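共同工作室ストルトラ　自作装置安全点検表（据置型・双腕アーム）

様式番号　4-2
対象装置　卓上双腕アーム「Zondel」
設置場所　共同工作室ストルトラ　電子工作区画
製作責任者　ダンジュマ・オラトゥンジ
点検者　ビンタ・アノジー
立会者　ジュラ・グヤーシュ
点検日　2019年9月2日
点検区分　定期（前回点検は同年2月）

判定の記号
適　　基準を満たす
要　　是正を要する
保　　判定を保留し、次回までに確認する
外　　対象外

本表は、工作室内で会員が製作し、据え置いて運転する装置に適用する。点検者は製作に関与していない会員とし、製作責任者は質問への回答及び操作のみを行う。所見欄には、判定の記号にかかわらず、気づいた事項を記入する。

第1　書類及び掲示

1-1　装置登録票が提出されている　適
1-2　登録票の記載と現物の構成が一致する　要
所見　登録票の配線図は2月提出の版のままである。右アームの配線経路がその後変更されており、現物と合わない。図の差し替えを求める。部品表については相違を認めない。
1-3　非常停止の手順書が備え付けられている　適
所見　手順書は装置名の綴りが一か所誤っている。次回改訂時に訂正のこと。
1-4　運転を許可された会員の名簿がある　適
所見　オラトゥンジ、アフォラビの両名が記載されている。アフォラビ氏の講習修了の控えは事務室保管分で確認した。
1-5　使用簿が記入されている　適
所見　前回点検以降の運転は84件。終了時刻の記入漏れが4件あった。

第2　囲い及び架台

2-1　囲いの壁板に割れ、浮き、鋭利な縁がない　適
所見　背面及び左側の白い板、右側の金属板とも異状なし。左壁に掲出しているアームの図柄は、端部のめくれを指で確かめた。めくれなし。
2-2　アルミフレームの締結にゆるみがない　適
所見　右奥の縦材下部のボルトを増し締めした。増し締め前の状態は手で回る程度ではなく、判定は適とする。
2-3　囲い下部の床板に支障がない　適
所見　金属面にすり傷がある。ばり、めくれはなく、通常使用の範囲と認める。
2-4　囲いが作業台に固定されている　適
2-5　点検口の開閉に支障がない　外

第3　アームの取付け

3-1　取付板が前面レールに確実に固定されている　適
所見　左右とも黒色の取付板を使用。トルクレンチで全数確認し、合いマークを記入した。
3-2　基部に手を掛けて揺すったとき、がたつきがない　保
所見　左アームはがたつきなし。右アームは肩の関節部でわずかな遊びを感じたが、取付部によるものか減速機によるものか、この場では切り分けられなかった。製作責任者が次回までに肩部の蓋を外して確認し、結果を本表に添付する。
3-3　白色のリンク部材に亀裂、白化がない　適
所見　目視及び拡大鏡による。左右とも異状なし。
3-4　グリッパの指先が確実に固定され、摩耗が限度内である　適
所見　左の指先は摩耗がやや進んでいる。交換用の予備が一組あることを確認した。
3-5　左右のアームが最大に接近した状態で、硬い部分どうしが接触しない　適
所見　中央付近で指先を向かい合わせ、低速で接近させた。ソフトウェア上の最小間隔の設定は40ミリメートルとの申告であったが、布を両手で扱う動作ではこの設定を解除している。解除の条件が手順書に書かれていない。適とするが、追記を求める。

第4　配線

4-1　被覆の傷、つぶれ、極端な曲がりがない　適
所見　紫色のケーブルを全長にわたり手でたどって確認した。
4-2　可動範囲の全域でケーブルに張力がかからない　適
所見　手首から先の余長は十分である。
4-3　余長がアーム又は周囲の物に引っ掛からない　要
所見　左右とも手首の上で大きな輪になっている。右アームは肩の外側を回って前面に下りる経路をとっており、旋回の終端で肩の黒い筐体に擦れた。中間に一か所、可動式の留め具を追加すること。固定式の結束帯は用いない。
4-4　基部から制御基板までの配線が整理されている　要
所見　前面レールの下で線がたるんでいる。利用者の膝や衣服が触れる高さであり、覆い又は配線止めを設けること。
4-5　電源ケーブルが通路を横断していない　適

第5　電源及び制御

5-1　電源投入時に異音、異臭、異常な発熱がない　適
所見　投入後、連続運転を行い、モータ外側の温度を放射温度計で測定した。記録は別紙のとおり。基準値の超過なし。
5-2　制御基板が確実に取り付けられている　適
5-3　表示灯が手順書どおりに点灯する　適
所見　左右の基板とも緑色の点灯を確認した。
5-4　制御基板に導電性の異物が触れるおそれがない　要
所見　基板が前縁の下に露出している。隣の作業台では金属の切削を行うことがあるため、透明な覆いを付けること。覆いは通気を妨げない形とし、表示灯が外から見えるようにする。材料は工作室の端材を使用してよい。
5-5　非常停止ボタンが立った姿勢で手の届く位置にある　適
5-6　非常停止により、左右両方のアームが停止する　適
所見　低速、中速でそれぞれ試験した。どちらの速度でも両腕が停止し、復帰操作を行うまで再始動しなかった。
5-7　停止後、アームが自重で急に落下しない　保
所見　肘を伸ばした姿勢で電源を断つと、ゆっくり下がる。下がり始めるまでの時間の測定方法が定まっていない。測定方法は設備担当のアデスワ・オイェウォレが作成する。

第6　作業面及び対象物

6-1　作業面の敷物にずれ、たるみがない　適
所見　花柄の敷物を使用。四隅を確認し、グリッパの先で軽く押してもずれなかった。
6-2　対象物が軟らかく、破片を生じないものである　適
所見　小さな布、ぬいぐるみなど。登録票の「軟質物の取扱い」の範囲内である。
6-3　使用しない対象物がアームの旋回範囲の外に置かれている　要
所見　作業面の右奥に置いたぬいぐるみは、右アームの前腕に近い。使用しないときは囲いの外に出すか、置き場所を決めて敷物に印を付けること。
6-4　前面レールに物が置かれていない　要
所見　赤色と黄色の小物が横に置かれ、青色の布製品が前縁に掛かっている。前縁を物置きとして使わないこと。黒い紐の付いた物は特に注意する。点検後、製作責任者に口頭でも伝えた。
6-5　刃物、液体の容器が囲いの中にない　適

第7　運転者の行動

7-1　始動前に声掛けを行っている　適
7-2　運転中、囲いの中に手を入れない　適
所見　対象物の位置を直す際は、その都度停止していた。
7-3　長い髪、袖口、首から下げた物を処理している　適
7-4　見学者の立ち位置が決められている　要
所見　床の表示テープがはがれている。貼り直しは工作室側で行う。
7-5　離席時に駆動電源を切っている　適
所見　ダミロラ・アフォラビ氏から、画面の操作だけで駆動電源を切れるようにしたいとの要望があった。画面操作は非常停止の代わりにならないことを説明のうえ、通常の停止手段として追加することは差し支えないと回答した。

総合判定　条件付き使用可

条件
一　4-3の留め具の追加が済むまで、右アームの旋回速度は低速に限る。
二　5-4の覆いが付くまで、隣の作業台で金属加工が行われている間は運転しない。
三　3-2及び5-7の結果が出るまで、硬い対象物及び登録票に記載のない対象物を扱わない。

是正事項の担当
配線図の差し替え　オラトゥンジ
配線の留め具、レール下の配線止め　オラトゥンジ
制御基板の覆い　アフォラビ
対象物の置き場所、前縁の整理　アフォラビ
床の表示テープ　工作室（オイェウォレ）

製作責任者の意見
指摘事項はすべて了承します。3-5の解除条件は、布の受け渡し動作に限るものとして手順書に追記します。4-3については、肩の内側を通す経路も試しましたが、手首をひねったときに線が足りなくなるため採用しませんでした。留め具の位置は現物で相談させてください。（オラトゥンジ）

立会者の意見
条件二について、隣の台の利用予定が前日まで分からないことがある。覆いの取付けを最優先とされたい。（グヤーシュ）

添付写真 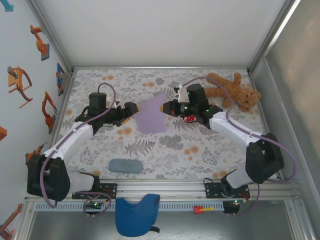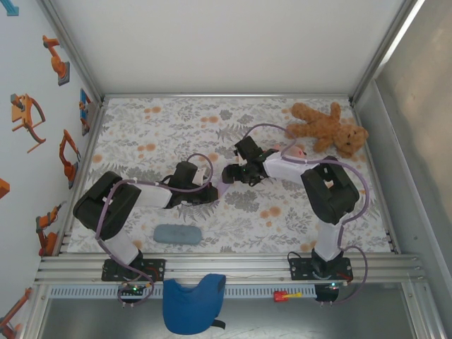

写真（2枚とも）　対象装置の囲い内部及び前面レール。左右アームの取付け、紫色ケーブルの経路、レール下の制御基板を示す。関連項目は3-1、4-3、5-3、6-4。

点検者確認　ビンタ・アノジー
立会者確認　ジュラ・グヤーシュ
受理　アデスワ・オイェウォレ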